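September, notebook, ballot claims desk

Picked up the Bistthorpe water bond flyer again this morning. The line we're checking is "Rates have doubled since the last bond." Bram Verbeke pulled the rate sheets from the town clerk and I went through them by hand.

Base charge for a house on the standard meter was $152 a year when the last bond passed. It's $200 now. That is an increase of a little under a third. The flyer gives no source. Called the campaign office at 10:40, left a message, sent the same question by email.

Possible explanation: they used the Kirkow district, where sewer got folded into the same bill. Need the Kirkow sheets before I write that down as anything but a guess.

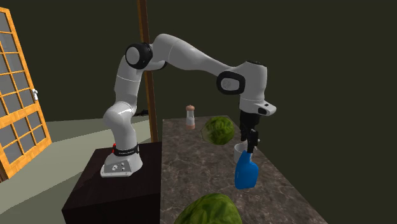
Second claim, from the yes side's mailer: "2,688 homes still get water through lead lines." The number matches the utility's inventory, but the inventory column is headed "lead or unknown." Bram thinks the unknowns are most of it. Asked the utility for the split. Leaning toward "misleading" on this one, but hold the rating until they answer.

Carrasco debate transcript: 14 statements marked, five worth checking. The Dasudia export dropped the speaker names after page 6, so check against the audio before quoting anyone.

To do
- Kirkow rate sheets, both years
- lead/unknown split
- call campaign office again after 2
- ask Bram if the clerk's sheets include the hookup fee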